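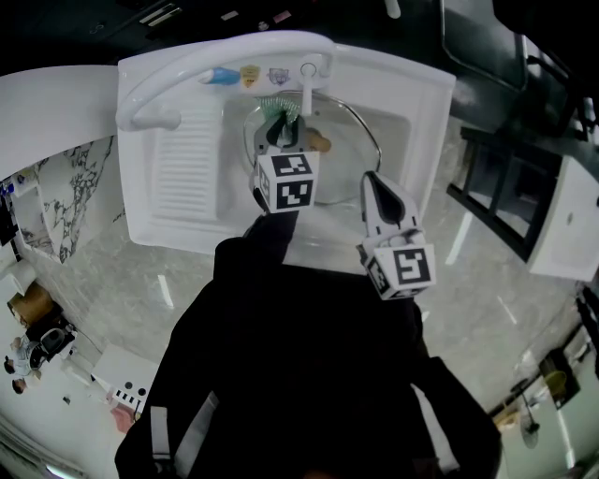
I have a confession to make about pan lids. For most of my adult life I washed the pan, gave the lid a quick swish under the tap, and called it done. Then last August I held one up to the kitchen window and saw a brown line running all the way around, tucked in where the glass meets the metal rim. I'd been cooking under that thing for years!

So I started asking people how they wash theirs, and that's how I ended up at the sink of Duangjai Jitpraphai, who cooked for a boarding house for 20 years and now teaches a small home-skills class out of her own place. I brought my worst lid in a tote bag. She turned it over twice, ran her thumbnail along the rim and said, "You have been cleaning the window and leaving the frame."

Her method takes a brush, a bowl of hot water with a little dish soap, and some patience (mine ran out first). The lid soaks for 13 minutes. I asked why 13 and she said that's how long the radio program is that she listens to after lunch. Then it goes flat in the basin, knob up, and she works around the rim with the tips of the bristles, short strokes, turning the lid a little at a time with her free hand. A sponge slides right over that groove. Bristles get down into it.

The knob is its own job. If yours is wood, or something that looks like wood, keep it out of the soak as much as you can – I rest mine on a folded cloth in shallow water so only the glass gets wet. Once in a while I unscrew it and scrub around the hole, and I'm always a bit horrified. Put it back snug but don't crank on it. I cracked a perfectly good Domum lid that way and I still miss it.

The thing I came home really wanting, though, was a washboard sink. You know the kind, with the ridges built in next to the basin? My grandmother had one in her laundry porch and I thought they'd all gone to the dump, but you can buy them new. Collars, socks, dishcloths, the muddy knees of gardening pants, all of it gets rubbed on the ridges and rinsed right there. I also like them for kitchen stuff. A brush knocked a couple of times against the ridges sheds most of its water, and a wet cloth laid across them drains instead of sitting in a sour little heap.

I priced a few. The one I fell for, from a company called Beststead, was $2,193 with the faucet, and I closed that tab pretty fast. Nguyen-Tran, the salvage yard out past the feed store, had 2 older ones for a whole lot less, though one had a chip near the drain you could lose a pea in. I'm still thinking about the other one. My husband has measured the back hall and says it'll fit if we give up the boot rack, so now we're having a conversation about boots.

Meanwhile I've got a regular sink and a better brush, a stiff one from Bilasari that I keep for lids and nothing else. I rinse it, shake it, and stand it bristles up in an old jam jar. Duangjai hangs hers on a nail. She says the jar collects slime at the bottom, and I went home and checked, and yes, it does. The nail goes in this weekend.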